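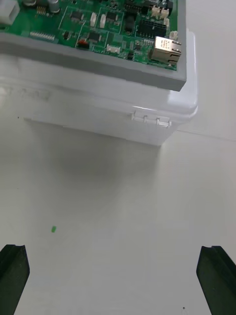

Search the Pitstead manual
Enter part or section
Go

Section 9. Board Tray Set-up and Gripper Approach

This section covers placing the controller board tray in the Virnetti bench cell and teaching the approach point. Complete Section 8 (wrist camera focus) first. Allow 26 minutes for a first set-up.

CAUTION: Set the cell to HOLD before reaching onto the table. The fingers can still close in HOLD if the air supply is on. Shut the air valve as well.

CAUTION: Wear a grounded wrist strap when handling the board. Hold it by the edges.

9.1 Placing the tray

1. Wipe the tabletop with a dry lint-free cloth. Remove plastic chips and specks. Debris under the box will tilt the board.
2. Set the plastic storage box on the table with its clips facing the gripper.
3. Put the gray tray on top of the box. Press each corner in turn. The tray must not rock.
4. Lower the green board into the tray, component side up, with the Ethernet jack toward the right as seen by the wrist camera.
5. Check that the board does not ride up on the rim.

NOTE: Do not use the box without the tray. The taught height includes both parts.

9.2 Teaching the approach point

1. Open the air valve and select TEACH.
2. Open the fingers fully. Both fingertips should show at the bottom of the camera view, one in each corner.
3. Jog the arm until the Ethernet jack and the right side of the tray rim are both in view. The whole board does not need to be visible.
4. Stop with clear table between the fingers and the box. Save the point as 29.
5. Run the move to point 29 at low speed. Keep one hand on the stop button.

NOTE: The shiny jack housing can upset the edge finder – if error 220 appears, dim the ring light one step and repeat step 3.

9.3 Routine care

Inspect the finger grooves at each shift change and brush out any dirt. Replace fingers in pairs. After replacement, teach point 29 again – an old point must not be reused with new fingers.

Revised 07/07/2021

Was this page useful? 9 shares | 3 comments

Rosaura Salazar
Step 4 in 9.1 should come with a warning about the ribbon cable. Ours caught under the rim twice.

Brayan Tamayo
Error 220 went away after two steps down on the light, not one. We have the older Nakum ring.

Rosaura Salazar
Same ring at our Montoya site. Two steps there too.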